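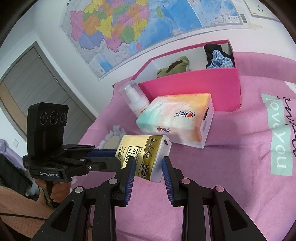

Most people who buy a camera lens online never hold it first, so I wanted to know how much the written product page shapes what they expect to get. I started with 374 lens listings from the Zimska shop and read every one of them myself, which took most of October and a lot of coffee. What struck me early on was how often a page praised a lens without saying how close it could focus. That matters a great deal if you shoot small things on a table. Think of a gold-and-white tissue packet with black and white characters and a row of small icons printed along its side, tilted so only part of it faces you squarely. A buyer wants to know if those icons will come out sharp, and words like "superb" don't help. I marked each listing for eight plain facts, close focus among them, and Nathalie Aerts marked a second set on her own so we could compare. 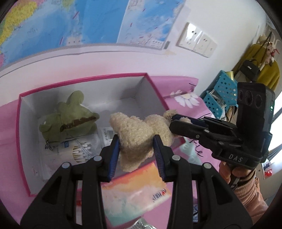 We disagreed mostly about weight - she counted a listing that said "light" and I didn't. We settled on numbers only, and I went back and redid my marks. After that, 170 listings gave the closest focus distance anywhere on the page, and the rest left it out. Yareli Cárdenas then asked buyers to guess the missing figure from the text alone (Figure 1), and I'll admit I guessed along with them and did badly.

Figure 1. Guessed and true closest focus distance, by listing.

The longer, gushier pages drew the most hopeful guesses. I take this up again in Section 5.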